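紙の楽譜を貸すという仕事 高木ひよりさんに聞く

高木ひよりさんは、合唱団向けの貸し楽譜室「ルンデ」を運営している。棚にあるのは1056点。混声合唱が中心で、半分ほどはすでに絶版になった曲だという。

始めたきっかけは、所属していた合唱団の解散だった。「12月の演奏会が最後で、練習場に楽譜が残りました。引き取り手がいないと聞いて、とりあえず家に運びました。段ボールが廊下をふさいで、家族にはずいぶん嫌がられました」

当初は知り合いの団に貸すだけだったが、問い合わせが増え、今は年におよそ400件の貸し出しがある。期間は3か月。延長は2回まで認めている。

「演奏会が延びることはよくあるので、延長は断りたくないんです。ただ、次に待っている団があるときは相談します」

返ってきた楽譜は、高木さんが1冊ずつ開いて確かめる。書き込みは鉛筆に限ってもらい、消さずに返してもよいことにしている。

「ブレスの位置や発音の注意は、次に歌う人の役に立つことがあります。消してほしいという団には、先に消してから送ります。ボールペンだけは困りますね」 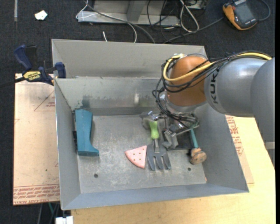

台の上に置かれた灰色の金属製の箱とKUKAのロボットアーム

目録づくりを手伝ったのは、タトゥ・モソティさんだ。留学中に地元の合唱団でバスを歌い、楽譜を借りに来たのが縁だった。それまで目録は作曲者名の五十音順だけで、編成や演奏時間からは探せなかった。

「選曲のとき、最初に考えるのは人数です。テノールが3人しかいない団に、男声が細かく分かれる曲は勧められません。だから声部の分かれ方を書く欄を作りました」とモソティさんは話す。入力には冬いっぱいかかった。読み方の分からない曲名は付せんを貼っておき、週末に高木さんとまとめて調べた。

貸し出しが最も多いのは、春から初夏にかけて。新しい団員を迎えた団が、短く覚えやすい曲を探しに来る。反対に、管弦楽を伴う大きな曲はほとんど動かない。

「場所を取るので処分を考えたこともあります。でも、8年ぶりに借り手がついた曲がありました。その団の演奏を客席で聴いて、もう少し置いておこうと思いました」

複写の扱いについては、利用者から質問が絶えない。ルンデでは人数分の原本を貸すことを原則とし、足りない分は出版社への問い合わせを勧めている。絶版の曲については、高木さんが権利者の連絡先を調べることもある。返事が来るまでに半年かかった例もあった。

今後は、手書きの譜面の整理に取りかかる。解散した団の指揮者が編曲したもので、清書されていないページも多い。

「まずは、どの曲の何ページ目なのかを確かめるところからです。歌っていた人が元気なうちに聞いておきたいので、今年は電話をかける時間が増えそうです」

（取材 2021年4月17日）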